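Keeping a Public Library Open Through a Change of Premises

When the Cistetley Library Service closed its main building for structural repair in September, it had 30 days to move its lending collection into a former insurance office on the other side of town. Berenice Arriaga, the director of the service, spoke with us on 10 May 2025 about the decisions behind the move and the questions that remain open.

Ms. Arriaga began with the matter of selection. The temporary site holds less than half of what the main building held, and the staff were asked to choose what would travel. "We looked first at what had been borrowed in the past two years," she said. "Then we set that list aside for a week and asked the branch desks what people requested and could not find. The two lists were very different."

Large-print fiction, local history and the children's picture books were moved in full. Bound periodicals went to storage at Bukodum, where they may be requested with two days' notice.
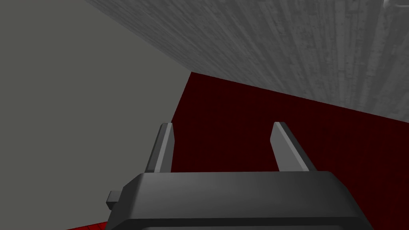

Marisol Barajas objected at the time that two days was too long for students, and she repeats the objection today. In her view a same-day van would have cost little more than the present arrangement. Ms. Arriaga does not dispute the figure. She noted that the van contract is reviewed once a year and that the request has been entered for the next review.

Staffing was settled early. All 23 employees kept their posts, although several accepted different hours. Evening opening was kept on two nights, a point on which the director said she would not have given way. "A person who works until six has the same right to a library as anyone else," she said. 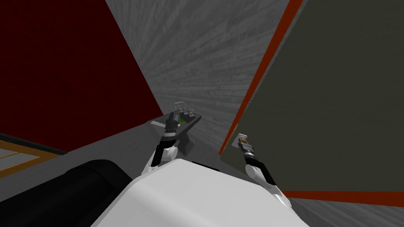
Membership and Lending

The service expected a fall in membership and prepared its budget accordingly. Instead, 532 new cards were issued in the first months at the temporary site, many of them to residents of the Shemweta district, who had previously faced two bus rides. Loans per member went down slightly. Ms. Arriaga attributes this to the smaller shelves and to the loss of the reading room, where visitors used to stay and browse.

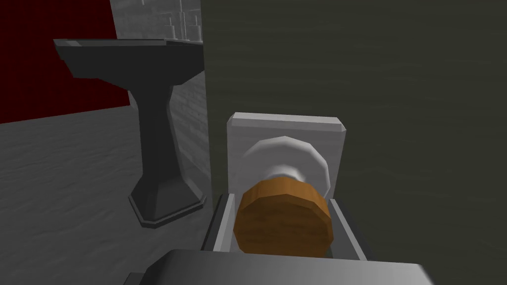 Library services during the temporary period

She was more reserved about the online catalog, known as Ania, which was introduced during the same season. "I would not do both at once again," she said. Older members in particular found the reservation page hard to follow, and 89 written complaints were received. The page has since been revised, and printed request slips are available again at the desk. 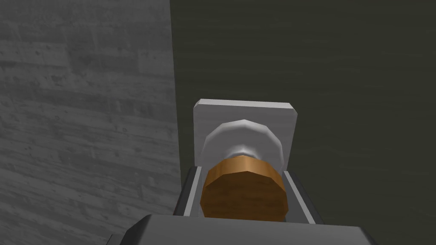

Planning for the return to the main building

Asked about the return, Ms. Arriaga declined to name a month. The repair of the roof beams is complete, but the heating work has yet to be approved. She hopes to keep a small lending point in the present district after the main building reopens, and a proposal is being drafted with Barrett Boateng of the town's planning office. It would cover four afternoons a week and a shelf of reserved items.

"People have formed the habit of coming here," she said. "I would like us to keep the door open for them if the money can be found."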